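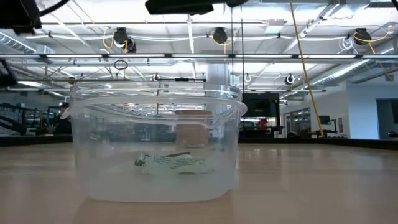 I have been flying a float plane off Drirkero for three summers now, and in that time I have heard the word "waterproof" used for nearly everything that goes inside one. Speed controllers, receivers, servos, once a battery lead. The word means very little. It can mean potted in resin, or dunked in a conformal coating, or wrapped in heat shrink by somebody who was in a hurry. If you want to know which, the packaging won't help you. A clear plastic tub with a handle on each side, part filled with cloudy water, is a better guide than any of it, and it's a lot cheaper than finding out forty metres from shore.

What set me off this time was the Tranora controller. I bought it in June from El Fassi, who carry most of the float gear I use and who are decent about returns, which turned out to matter. It was sold as fully waterproof. There was a little droplet symbol on the box. The old controller had died the usual way: flipped on a crosswind landing, sat upside down while I paddled out, worked fine that evening, and then cut out on the next takeoff run with green fuzz all over one corner of the board.

So I wanted something better and I was ready to pay for it. Between the controller, a new motor and a receiver from the same line I spent $211, and that stings on a foam airplane that cost less than its radio.

Before it went in the plane I cut the shrink off. I know, I know, there goes the warranty. Under the shrink was a bare board with a shiny patch over the processor and nothing at all on the solder joints where the battery wires come in. Those are the joints that carry the most current and sit lowest in the fuselage, right where the water pools. You could see the edge where the coating stopped. It had been brushed on, quickly.

Is that waterproof? I asked on the club's message board, mostly to complain, and got the answer I expected from half the people there, namely that theirs has been dunked loads of times and has never missed a beat. I believe them. I also don't think it proves much. Fresh water is a poor conductor and a controller will often run quite happily in it. My old one did too. The damage comes later, when you put the plane on a shelf with damp still trapped under the shrink and the copper starts to go. By the time it fails you have forgotten the swim and you blame the battery.

Baltasar Urquijo, who has been flying off water a good deal longer than I have and doesn't like anything made after he started, told me to use Rimix on it and quit reading boxes. Rimix is a brush-on silicone coating that comes in a small bottle. I'm as suspicious of stuff in small bottles as I am of droplet symbols, so I did not take his word for it either.

My test was not science. I had two dead-ish controllers in the junk drawer, the same model as each other, both still able to spin a motor. I cleaned both boards with isopropyl and an old toothbrush, put Rimix on one (two coats, with a night between them, both sides, joints included) and left the other as it came from the factory. Then each was hooked to a small motor and a servo tester and went under while running. I gave them 126 minutes apiece, which wasn't a number I planned. It was how long the first one got before supper, and I matched the second to it for the sake of fairness.

Both kept running. If I had stopped there I could have written a glowing post about factory coating, and I suspect that's how plenty of glowing posts come to be written.

I shook them off, put them away without drying them properly, as I would after a real day at the lake if I'm being truthful, and left them alone for a couple of weeks. The factory one had grey crust on two legs of one of the power transistors and a bit of green on the signal wire pads. It still armed. It also twitched when I wiggled the wires, and I wouldn't fly it. The Rimix one looked the same as when I put it away, apart from one pinhole near a capacitor where I'd obviously trapped a bubble, with a green dot underneath. So the stuff works, as far as one board can tell you that, and it works only where you put it properly.

Things I still don't know. I don't know what heat does to it. A controller on a float plane works hard, because dragging floats up onto the step takes far more power than rolling off grass, and a silicone blanket over the transistors can't be helping them shed heat. The bottle says it's fine. The bottle would. I put a cheap temperature probe on the Tranora after coating it and did a few full-throttle runs with the plane tied down on the dock, and it read 166 Fahrenheit at the worst. That is warmer than I like but under where the thing is supposed to shut itself down. I have no reading from before I coated it, which was dumb, so I can't say how much of that is the coating's fault.

I don't know about salt either. Drirkero is fresh. Anybody flying off the ocean should ignore the whole of this post and go talk to the boat people.

And I don't trust coating on connectors at all. It creeps into the contacts and then you have a very dry plug that doesn't plug. I use a dab of dielectric grease there and check them every few outings.

El Fassi, to their credit, offered to take the controller back even with the shrink cut off, after I sent them a photo of the bare joints. I kept it. Every other one on their shelf in that price range has the same droplet on it, and at least I have now seen the inside of mine. It's been under once since then, nose first, my fault, downwind turn with no airspeed. I pulled it that night, blew it out with the air can and left it on the windowsill. No green so far. I'll cut the new shrink off again when the lake freezes and have another look.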